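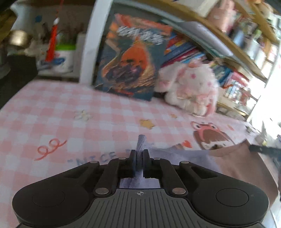 Pirnell Doodle Check Cover, Pink and White

Grilell Home > Soft Goods > Covers and Spreads

$19, ships flat

We've had plain checks in the shop for as long as we've had a shop, and people like them, and so do we. But the Pirnell Doodle Check is the first one that made everybody in the packing room stop and pull it out of the carton for a proper look! It's pink and white gingham, nice and soft in tone, with little drawings scattered over it as if somebody had gone at it with a box of felt pens: a curly red loop, small stars, a strawberry, the outline of a white flower, and a brown cartoon animal with a white belly (we've heard bear, we've heard otter, we're staying out of it). There's the word NICE in blue, too, which tends to be the first thing people read out loud.

What we like most is that the drawings aren't lined up in rows. You can turn the cover whichever way suits the room, or fold a side under, and you'll still have something fun showing. It also means a crooked edge doesn't jump out at you the way it does with a big centered print.

Where to use it

It's sold as a cover, and we mean that pretty loosely. Over a bed it brightens up a small room without taking it over, and the check goes with a lot more than you'd think. We've been putting lavender and gray-purple knits on top of it all month and they look great, and brown is lovely too, kind of a strawberry-and-chocolate thing. Bright red we're less sure about. Try it and tell us.

It works just as well on a desk or a craft table. Knits show up nicely against the check, so it's a good surface for sorting socks, matching up doll clothes, or laying out a small sweater to measure it. If your laundry gets folded wherever there's a free flat spot (ours does), this is a cheerful thing to fold it on.

For a desk you'll probably want to tuck the extra under at the back, and a couple of clips on the underside will stop it from creeping forward when you lean on it. It isn't padded and it isn't waterproof, so please put a tray or a board under paint jars and hot mugs.

Dressing up the rest of the room

We get a lot of notes asking what goes with a pattern like this, and our answer is usually to leave the big furniture alone. White shelves and a bit of wood are plenty. Then let the small stuff carry the color: a row of picture books with their bright spines out, a plush toy or two, a tin for pens, pink boxes for the tiny things that otherwise end up all over the desk. 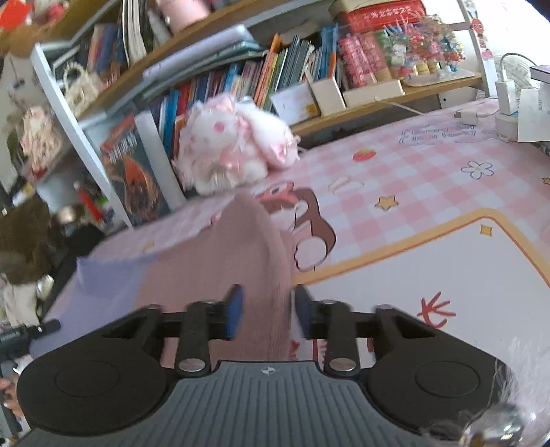 Keep one part of the shelf a little bare if you can, so there's somewhere to put down whatever you're in the middle of. And if you're buying boxes to match, go for a pink a shade darker than the check. An exact match nearly always looks a bit off under a warm bulb, and we learned that with a whole shelf of them.

The Drudness open trays fit in well here, especially the shallow one. They're white and they stack, and they hold figurines, hair clips, washi tape and all those erasers shaped like food.

The fabric

A lightweight woven with a smooth face, printed on one side. The back is paler, so it isn't really reversible, though a turned-down corner looks pretty. It weighs 426 grams, light enough to shake out of a window with one hand. The edges are hemmed all the way around.

It comes to us from Guerra, the same mill that weaves our plain checks, and the first run was 3,000 pieces. If you already own one of the plain ones, the pinks are close but they aren't the same dye lot, so don't expect a perfect pair side by side.

Washing

Wash it by itself the first time. After that it can go in with other light colors.

Cool or warm water, regular cycle.
Tumble dry low, or hang it.
Iron on the back, medium heat, and skip the steam over the drawings.
No bleach.

We put our shop sample through eight washes before we listed it. The check softened up beautifully and the blue stayed blue. The orange in the stars faded a touch, which you'd only notice next to a new one.

A few things people ask

Is every cover printed the same? The drawings are the same, but the cutting shifts a little from piece to piece, so a drawing near a hem may land partly in the fold. We don't treat that as a flaw, but if it bothers you, send it back unwashed and we'll swap it.

Does it snag? Less than you'd fear. Buttons are fine, and hook-and-loop tape is the thing to watch out for.

Can I cut it down? Sure! It takes scissors well and frays slowly. Leave yourself enough for a double hem. Offcuts make very sweet drawer liners.

Is there a blue one coming? We've asked. There's a lavender check on the mill's sample card that we're all rooting for, and we'll add it to this listing if it gets made.

Listing updated April 2019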